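Home | Issues | Desk & Home | Letters | Subscribe
Newsletter > September > Small Things

Do you need a bin on the table?

Jarmo Leinonen swears by his. I have doubts.

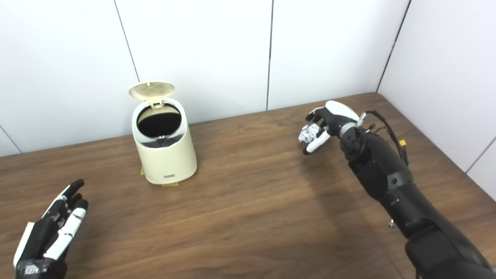
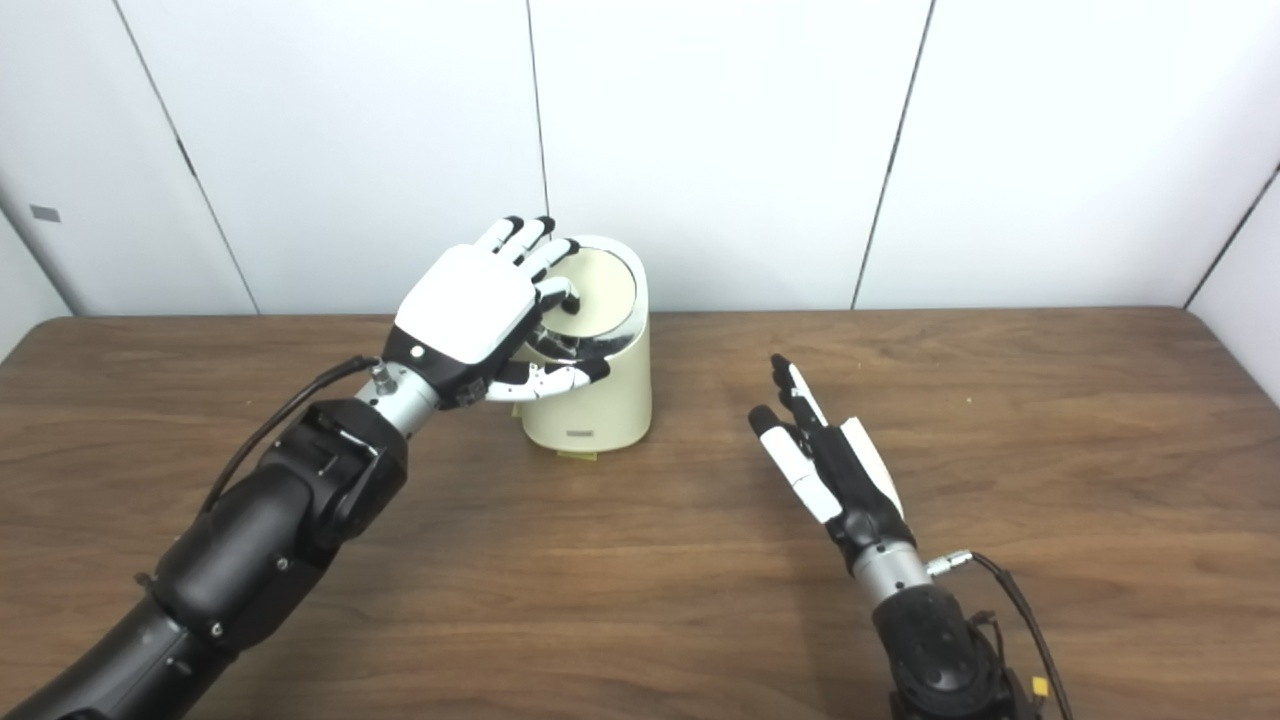 The cream tabletop bin, lid up in the first picture.

Grestow wants 3000 for a set and says it keeps a desk clear. Maybe – but a little can fills fast, and then you walk to the big one anyway. Mine lasted until lunch. I'd try an old coffee tin for a month first.

Filed under: Tidy or Not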